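Birkavholm Choir Festival Returns to Altico Hall in December

BIRKAVHOLM, Aug 21, 2022 – After two long years without a live audience, the Birkavholm Choir Festival is coming back to Altico Hall this December, and we could not be happier to share the news!

The program brings 689 singers to town, from school groups to church choirs to a barbershop crowd that has been rehearsing in a bus garage all summer. Music director Ha-neul Ham has picked a big, joyful closing piece that every choir will sing together.

"I heard the altos try it in June and got goosebumps," said Ham. "It's loud, it's warm, and the last page is a real workout – bring water."

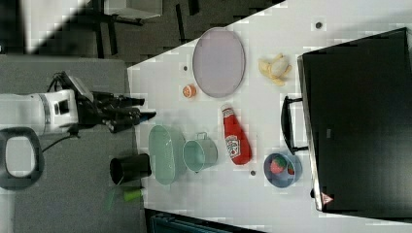

Do I need to read music to join the closing piece?
Plenty of our singers learn by ear, and practice recordings for each voice part will go out to everyone who signs up.

New this year is a late-night folk set led by Clive Blackburn, with songs from the fishing villages up the coast (and yes, the audience gets to join in on the choruses). The first 100 people to sign up will get a printed songbook.

Sign-up sheets are at the Altico Hall front desk. Press questions go to I-seul Sung at the festival office.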